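3.2 Drape and residual creasing of the top layer

The bed-making sequences were treated separately from the folding sequences, for two reasons. A sheet on a bed is never free of its support, so the usual measures of fold symmetry do not apply. It is also larger than any reach available from one standing position, and the work proceeds by local corrections whose effects spread to parts of the cloth that are not being handled.

Following Varghese, we divide the visible cloth into three regions: the plateau (cloth lying on the mattress), the shoulder (cloth passing over the mattress edge), and the drop (cloth hanging free). Scores were assigned per region on the Tallenano scale, in which 0 denotes a flat surface and 4 denotes folding that hides part of the cloth beneath. Of the 276 sequences collected at Skoltthorpe, 198 were retained. The remainder were excluded for incomplete annotation of the drop. Bedding of any color was admitted, although creases in white cloth under cool light proved harder to delimit, and the annotators were instructed to mark a crease only where both of its sides could be traced.

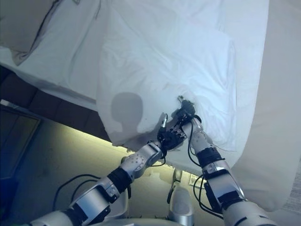 Figure 2. Gathering of white bedding between two hands, with a long drop at right.

The gathered fold is the most frequent intermediate state in the retained material. When cloth is pinched at two points close together, the slack between them rises into a bunch, while the surrounding plateau keeps its shallow creases. Such a state scores high locally and low elsewhere, and a mean over the whole plateau conceals it. We therefore report the regional maximum together with the mean. The drop requires a further distinction. A long drop on one side may reflect an off-center sheet or simply one that is wide for its mattress, and the two cases can be separated only when the opposite side is also in view. Where it was not, the drop was scored for creasing alone and no value was entered for centering.

Pillows were recorded as present or absent and otherwise ignored. A pillow resting on the layer being adjusted pins it locally and may introduce radial creases at its lower corners; these were assigned to the plateau.

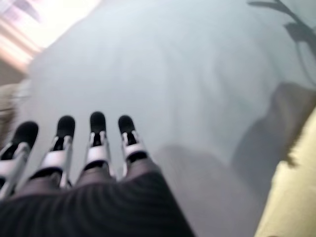 Agreement between annotators was highest for the drop and lowest for the plateau, where shallow creases grade into one another without a clear boundary. In 116 of the retained sequences the two annotators differed by at least one point on the plateau mean. These were resolved by a third reading (A. Warraich), made without access to the earlier scores. The Natness correction for oblique viewing was applied before the third reading and left the ranking of the sequences unchanged. Shoulder scores were not corrected, as the curvature of the cloth at the mattress edge violates the planar assumption on which the correction depends.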